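Tremar
Software
How we work
About
Careers
Contact

About Tremar

We write the software that sits between a robot and the job somebody bought it for. Control, perception, planning, and the dull tooling that holds the other three together. We don't build robots and we don't sell them. If you want one, we can tell you which vendors answer the phone.

We should say up front that we are suspicious of most of what gets said about our own field. Between us we have sat through a lot of demos. A demo is a robot doing the thing it did the last time, in the light it did it in the last time, with an engineer standing close to the stop button. We have given demos like that ourselves. Then the customer moves a bin a few inches and the whole thing falls over.

Tremar was started by people who had spent years on the other end of that phone call. We were integrators, mostly, and one of us ran a packing line. The company began in a rented room behind a sign shop and we still have the room, though we've since taken the one next to it.

What we make

Pincombe is our motion and control layer. It takes a target for a hand or a tool and works out how to get both arms there without hitting the table, the part, or each other. It handles two-armed machines from several makers through one interface. It is not the fastest planner you can get. It is the one whose failures we can explain, and when it can't find a path it says so and stops, which some customers find annoying for the first month.

Ntuli is perception. It finds parts, trays and containers from ordinary color and depth cameras and reports where they are along with how sure it is. We spent longer on the second half of that than on the first. Plenty of systems will hand you a position to a tenth of a millimeter and be wrong by the width of your hand. Ntuli is allowed to say "I don't know," and Pincombe is required to listen.

Troduvside is the tooling. It records every run, lines up camera, joint and planner logs on one clock, and lets you play any of it back against a newer version of the code. It's what we spend most of our own day inside. We wrote it for ourselves and only started licensing it when two customers asked for it and didn't want the other products.

All three run on a computer you can buy off the shelf. None of them needs a connection to us to keep working.

What we don't claim

We don't use the words "human-level," and we'd ask our resellers not to either. Our software does narrow jobs on known kinds of objects, and does them well enough to be worth paying for in some buildings and not in others.

We have turned down work where a conveyor and a cheap sensor would have done the job. We've also taken work we should have turned down. The worst was a bagging project where we said yes to clear film before Ntuli could see clear film at all. We refunded it. Clear plastic is still listed as unsupported in the manual, and it will stay there until the numbers change.

On learning: yes, parts of Ntuli are trained, and some of our grasp selection is too. We use learned models where they beat the hand-written version on our own test set and where we can fence in what happens when they're wrong. A trained model never gets to talk straight to a motor. Every command goes through the same limits as everything else. People tell us this is old-fashioned.

How we test

Simulation is good for catching stupid mistakes and we run a great deal of it. It's bad at cables, at carpet, at shadows, at anything that bends. So no release goes out until it has been through our regression suite, which is 838 recorded runs at the moment, and then through real hardware.

The hardware part is slow. We set out a row of the same kind of tray and have the arm reach for the edge of one, over and over, while we change things on it. Dark, deep containers are a favorite of ours, being the sort of thing depth cameras like to lie about. The robot's own shadow is another.

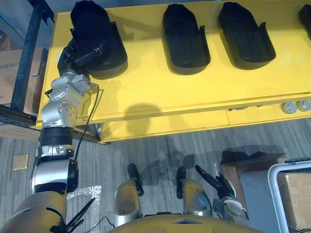 A planner change has to survive 3000 motions without an unexplained stop before we'll tag it. "Unexplained" is the word we argue over. A stop we can trace to a cause in the logs is a bug and gets a number. A stop we can't trace sends the whole build back, even if it only happened once and even if there's a customer waiting. We have shipped late for this reason more than we've shipped late for any other.

Success rates on their own don't mean much to us. If someone quotes you one, ask how many tries, on what parts, who picked the parts, and what counted as a success. Ask us too. We keep the answers in the release notes along with the failures, and the failures section is usually longer.

Working with us

New customers start with a 60-day trial on their own floor with their own parts. You choose the parts. Please include the ugly ones. At the end you get a written report that says what worked, what didn't, and whether we think you should buy. Sometimes it says no. We charge for the trial either way, and the fee comes off the license if you go ahead.

You'll deal with an engineer from the first call. We don't have a sales department. This has drawbacks, mainly that we're slow to return email when something is broken in the lab.

Support is included for as long as you hold a license. If we drop support for a robot model you're using, you get a year's notice and the driver source for that model.

Joining us

We hire a little at a time, usually in September and usually people who have had to fix something in a factory at a bad hour. A degree is fine. Being able to read a log file and say "that can't be right" is better. The interview is half a day with a recorded run from Troduvside that went wrong, and you tell us why. We don't always agree on the answer ourselves.

Current openings are on the Careers page. If there are none listed there are none, but you can write anyway.

Contact
Software and trials: use the form on the Contact page
Existing customers: the support number is on your license sheet
Visits by appointment, mornings preferred

Privacy
License terms
Release notes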